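Bringing a honey-coloured wooden table back to life with oil, anyone else hooked? 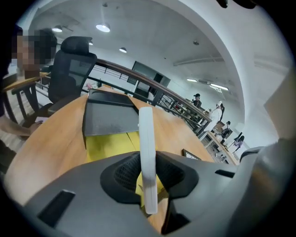

tolonbound
So I've finally given up on varnish altogether and gone over to oil, and I can't believe I waited this long! I've got a table, a bookcase and a blanket box to get through before May and I'm enjoying every minute. My method so far: sand with the grain, wipe down with a barely damp cloth, leave it overnight, then a thin coat of oil rubbed in with an old T-shirt. Wipe off whatever hasn't soaked in after twenty minutes. I've been doing two coats. Is that enough for something that gets used for meals?

FarzanaS
Welcome to the club! Two is fine for the bookcase, but I'd go to five on a table, thin as you can manage. The first ones vanish into the wood and you wonder why you bothered, then the later ones start to build and it gets that soft look (my favourite bit). Leave a full day between them.

seixas_shed
Five is overkill. I did ours with two coats when we moved in and it's had homework, curry and a leaking teapot on it. If a patch goes dull, I rub a bit more in. That's the whole beauty of oil, you can mend one corner and leave the rest alone.

FarzanaS
But then you're forever mending corners! I did mine properly six years ago and all it gets is a quick freshen up each spring. We'll have to agree to differ, seixas.

Hanneke Mertens
Can I put in a word for hardwax oil? Dearer, yes, but red wine wipes straight off ours. Whichever you use, please lay the rags out flat outdoors to dry before you bin them. Oily rags screwed up in a heap can heat up and catch fire by themselves.

tolonbound
Didn't know that about the rags, thank you! Mine were in a carrier bag under the stairs. They're on the patio now.

seixas_shed
Good shout, Hanneke. Not with you on the hardwax though, I found it went streaky on a big top.

Hanneke Mertens
Too much on the cloth, I'd bet. Work in small sections and keep a wet edge. It's lovely stuff once you get the feel of it.

tolonbound
Right, plan: extra coats on the table, two on the bookcase, and I'll try hardwax on the blanket box lid. What grit do you all stop at? I went up to 240 and wondered if that was too smooth for the oil to get in.

FarzanaS
I stop at 180 for plain oil. Check the tin for hardwax, mine says 150.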